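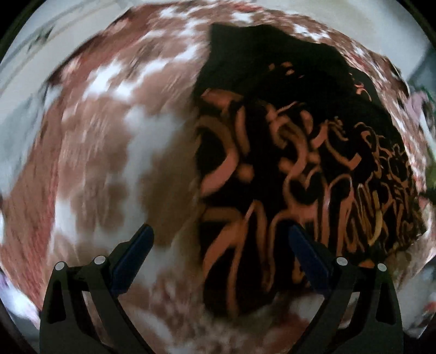 Foro de museos y colecciones > Exposiciones temporales
Tema: ¿Merece la pena la exposición de faros en Clollden?

tritgate44
Hola a todos. En octubre viajo a Clollden y quiero visitar la exposición de faros del museo marítimo. He leído que hay 600 piezas, pero en la web no encuentro si la entrada incluye la torre. ¿Alguien ha ido?

mareabaja
Fui el mes pasado. La torre se paga aparte, 4 euros. Las lentes son magníficas – yo pasé casi 3 horas en la sala 2.

nair_sur
No estoy de acuerdo con tanto entusiasmo. Las cartelas tienen la letra muy pequeña y muchas piezas ya se vieron en Drovden. Para mí, la de Drovden estaba mejor explicada.

mareabaja
En Drovden no estaban los diarios de los fareros, y para mí son lo principal.

nair_sur
Los diarios están cerrados en una vitrina, se leen dos páginas. Prefiero el catálogo.

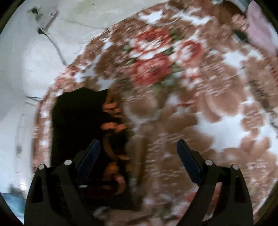
La tela de flores, con la negra y naranja a la izquierda.

tritgate44
Gracias a los dos. ¿El catálogo se vende también fuera del museo?

nair_sur
Solo en la tienda, y cierra a las 18:00, antes que las salas. Cómprelo al entrar.

mareabaja
En eso sí le doy la razón.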